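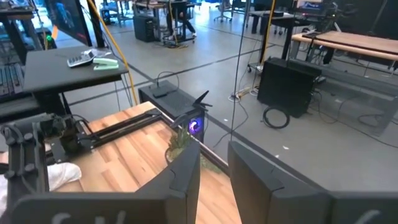 Figure 4. Wrist camera view at the home pose. The gripper fingers fill the lower part of the image; the second arm and the crumpled cloth are at the left.

4.2 Effect of background on the wrist-view policy

The wrist cameras in our two-arm cell see a good deal more than the table. At the home pose (Figure 4) the fingers take up the bottom of the image and the wooden tabletop runs in from the left, while much of the rest is floor, desks, cables and computers. We wanted to know how far the cloth-folding policy relies on this part of the view.

We trained two versions of the policy on the same 2445 demonstrations, all collected in the Larnell room. The first, Pedness-W, was given the full wrist image. The second, Pedness-M, was given the same image with everything beyond the far edge of the table replaced by a flat grey. The mask was worked out from the arm's joint angles and a fixed model of the table, following the method of Breathnach's earlier work on the Catterall cell. The fingers were left unmasked in both versions.

Each policy was run 328 times in the Larnell room and 138 times in the Lelovness room, where the table is the same but the floor and furniture differ. Starting positions of the cloth were drawn from one list and used for both policies.

In the Larnell room the two policies did equally well to within the spread between training seeds. In the Lelovness room Pedness-M kept most of its success rate, but Pedness-W completed only 101 of its 138 runs. Most of its failures came in the first reach, when the camera is still high and the background is large in the image. Once the fingers were close to the cloth, the two policies behaved much alike.

Masking did have a cost. When the table had been knocked slightly out of place, the mask cut into the tabletop and Pedness-M sometimes stopped short of the cloth. We re-measured the table position before each block of runs in June, but did not do so for the earlier blocks, and those runs are reported separately in Section 4.4.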